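Falling out with your best friend (and making up again)

Hello again, you lot! Last time I promised we'd talk about arguments with friends, and my inbox at Vikoline Kids has been full of them ever since, so let's get going.

I'll start with one of mine. When I was nine I lived in Holldale, and my best friend and I didn't speak for five whole days. It was over a skipping rope! She said I'd lost it, I said she'd lost it, and then we both sat at opposite ends of the dinner hall looking cross. I can still remember how horrible my tummy felt.

So what's going on when you fall out? Well, a friendship is two people who like each other but don't share a brain. You might want to play football when your friend wants to draw. You might be tired, or hungry, or a bit jealous of somebody new in the class. Then one grumpy word comes out, another one comes back, and off you go.

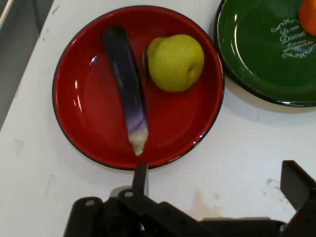 Does having an argument mean we aren't friends any more?

Most of the time you're still friends, even while you're both cross. People who like each other a lot still get annoyed with each other, and grown-ups do it too (ask one!).

When I'm really angry I count backwards from 90. It's a silly number, I know, but by the time I get to the sixties I've usually forgotten the rude thing I was going to say. Then I go and find the person and start with "I felt", like this: "I felt left out when you picked teams without me." It's much easier to listen to than "You're always mean!"

Saying sorry is the wobbly bit. Say what you're sorry for – "sorry I shouted" is better than a mumbled "sorry" at your shoes. Your friend might need some time before they feel like playing again, and that's all right.

If somebody hurts you or scares you, or is unkind to you again and again, that's different from a falling-out. Tell a grown-up you trust, and if they're busy, tell another one.

Next time: what to do when your friend moves away. Bye for now!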